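Section 4: Filling and starting your Drumbridge countertop sprouter

Fresh sprouts in a few days, and the first tray is the most fun! Read to the end of step 6 before you add any water.

1. Rinse the tank and both trays under the tap. Skip the soap.
2. Pour in 200 ml of cool water. The float should lift freely.
3. Spread 40 g of seed over the lower tray in a single layer. Mung beans swell a lot – go lighter with those.
4. Seat the Flulerley mist cap and turn it until it clicks.
5. Set the dial to 10 and press Start. The first misting runs for 17 seconds.
6. Change the water every day.

Caution: Unplug the base before lifting out the tank.

Note: Units sold before February have the older Khan float, which sits lower in the tank. Both work the same way. 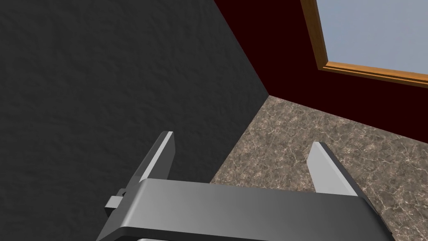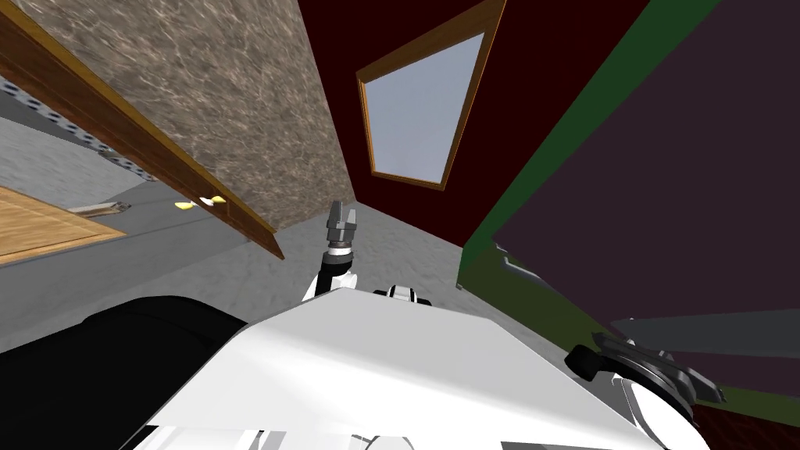
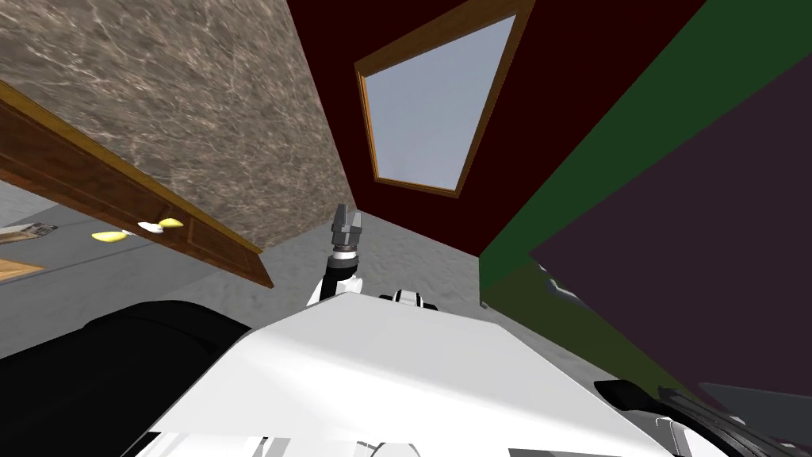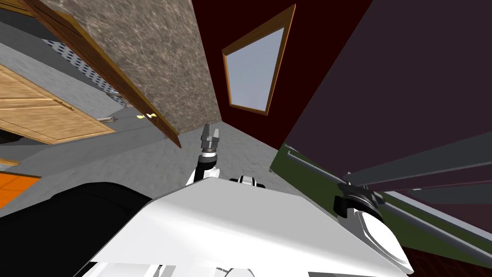
Seeds sprout best when the trays drain well between mistings, so give the base a level spot and leave the Surnham drip foot folded out. Check the angle of the lower tray too. It should tip gently toward the drain hole, a slope as slight as the one on top of the wide gray gripper body in the first picture. If water still pools at one end, turn the foot another half turn and run a short mist – you'll see it clear. Radish and broccoli are great for a first try!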